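Horkstead Chamber Opera is looking for singers (and one patient pianist)

We are a small company that puts on two productions a year in a former grain exchange with excellent acoustics and terrible heating. Next spring we are staging Niskanen, a one-act opera in Finnish, German and a short passage of what the composer insists is Latin. We need people to sing it.

The piece runs 59 minutes without an intermission. It concerns a ferry captain, his two sisters and a disputed will. Three characters die, one of them twice, and the chorus comments on all of it in close harmony. Arvo Kemppainen conducts. Leena Kauppinen directs, and she would like it known in advance that there will be stairs.

What we are casting

Captain Niskanen, bass-baritone. Needs a secure low F and the ability to lie very still during somebody else's aria.

Elder sister, dramatic mezzo. The best tune in the show, followed immediately by the hardest one.

Younger sister, lyric soprano. Light coloratura, one sustained high C. If yours is only available on certain days, please tell us which.

The notary, character tenor. Small part, a great many words, most of them legal.

Chorus, 9 places, all voice types. Basses will be greeted warmly at the door. Tenors will be greeted at the parking lot.

Rehearsal pianist. You will be playing from a reduction made by Njål Hägglund, who has large hands and assumes everyone does.
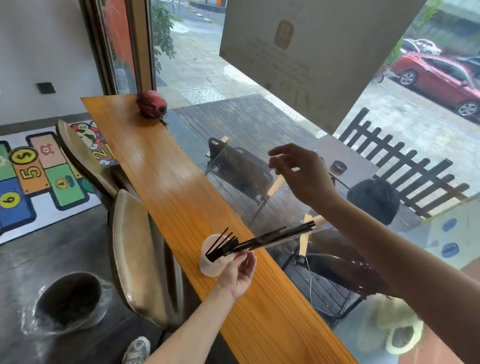
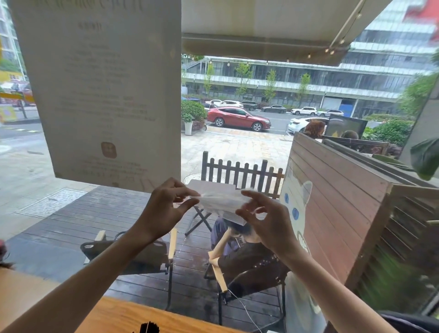

What we offer

The four principal roles and the pianist are paid a flat fee, plus travel within the state. The fee is modest, and we will tell you the amount before your audition instead of after it, having all been on the other end of that conversation. Chorus members are unpaid but receive free language coaching with Sinan Karabulut, two tickets for each performance, and dinner on the long rehearsal days. The dinner is usually soup.

Rehearsals are on weekday evenings for six weeks. Principals may miss two calls, chorus three. Beyond that we start to worry about you, and then about ourselves. There are six performances, and we do not have understudies, so please look after your throat and stay off ladders.

Who should apply

You should be able to read music and learn a part on your own before the first rehearsal. A conservatory degree is welcome and not required; our last Queen of the Night was a dental hygienist and we would have her back tomorrow if she had not moved to a bigger city with a bigger opera house. You do not need any Finnish. You will need a willingness to double your vowels when told to.

We especially want to hear from singers coming back after a break – children, illness, law school, whatever it was. Put it in your letter or leave it out, as you like.

The audition

Please prepare two contrasting pieces from memory, one of them not in English. Arias, songs and oratorio are all fine. Chorus applicants need only one piece and will be asked to sing back a few short phrases. Each slot lasts nine minutes, including the part where everyone looks for their glasses. A pianist will be there; bring clean copies, taped or in a binder, with the cuts marked. Loose pages have gone badly in the past.

How to apply

Send a short letter, a résumé and one unedited recording to Chi-keung Chung in the company office, using the form on our contact page. Phone recordings are fine. We would sooner hear your voice in a kitchen than a cathedral's worth of added echo. Applications close on Fri 13 November, a date picked by someone who does not believe in that sort of thing. Everyone who applies will get an answer, including the people we turn down.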